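Washing and Storing Hard Plastic Play Food

Kitchen notes, sheet 21
Prepared by Marijke Hendriks. Revised Jan 14, 2022.

Scope

This sheet covers small molded plastic fruit and vegetables, toy plates and toy cups. It does not cover felt or wooden pieces, or anything with a battery compartment. Pieces with paper labels are handled separately at the end.

Sorting before washing

Empty the bin onto a towel and sort by construction. One-piece moldings with no opening go in the first group. Pieces with a seam, a plug or a pinhole go in the second. Cut-apart pieces with hook-and-loop dots go in the third.

Check each piece under a desk lamp. Turn it slowly and look along the seam, then at both ends. A mark on the surface may be a hole, a speck of dirt or a flaw in the plastic. To tell which, wipe the spot dry and press the piece underwater in a clear glass. A stream of bubbles means an opening. If there are no bubbles after ten seconds, treat the piece as closed.

Discard anything cracked. Glue repairs do not hold up to washing, and the edges of a crack are sharp. Loose stems and caps should be removed from use until they can be refitted firmly.

Washing closed pieces

Fill a dishpan with warm water, no hotter than is comfortable for bare hands. Add a teaspoon of plain dish soap per gallon. Soak for five minutes, then go over each piece with a soft cloth. Use a soft toothbrush on leaves, caps and molded lettering. Scouring powder and melamine sponges dull a glossy finish permanently and should be kept away from it.

The area under a molded cap needs the most attention. On an eggplant, the pointed green lobes lie down over the shoulders of the purple body, and grease collects along their edges. Brush from the stem outward, following each lobe to its tip. Rinse under a slow tap with the stem pointing down. 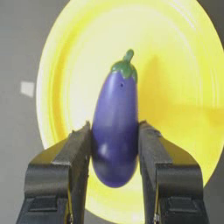 Washing pieces with openings

Do not submerge these. Wring out a soapy cloth until it no longer drips and wipe the surface with the opening facing down. Follow with a second cloth wrung out in clear water. If water has already entered, squeeze the piece if it is soft enough, then stand it with the hole at the lowest point on a rack overnight. Shake it the next morning and listen. Any piece that still sounds wet goes back on the rack.

Black residue coming out of a hole is a reason to throw the piece away. Sealing the hole traps what is inside.

Stains

Crayon: rub with a drop of cooking oil on a cotton swab, wait one minute, wash as usual.

Ballpoint ink: dab with rubbing alcohol on a hidden spot first. Painted details can lift. Stop at the first trace of color on the swab.

Sticker glue: oil again, left for ten minutes, then the edge of an old loyalty card. Bláthnaid Nic Aodha uses peanut butter for the same job and reports no difference in result, apart from the smell.

Tomato sauce on light or yellow plates: wash, then leave in a sunny window for an afternoon. Old stains may fade only partly.

Drying

Set pieces on a wire rack with space between them. Dry round items by hand first, or they roll. Toy plates dry fastest on edge in an ordinary dish rack. Allow a full night before anything goes into a lidded box.

Storage

Use a shallow box with ventilation holes. Deep bins put weight on stems and leaves. Store plates flat underneath and food on top. Keep the box off radiators and out of parked cars, where thin moldings can warp.

Pieces with paper labels

Wipe around the label with a barely damp cloth. If a corner lifts, press it down with a dab of white glue and weight it under a book until dry.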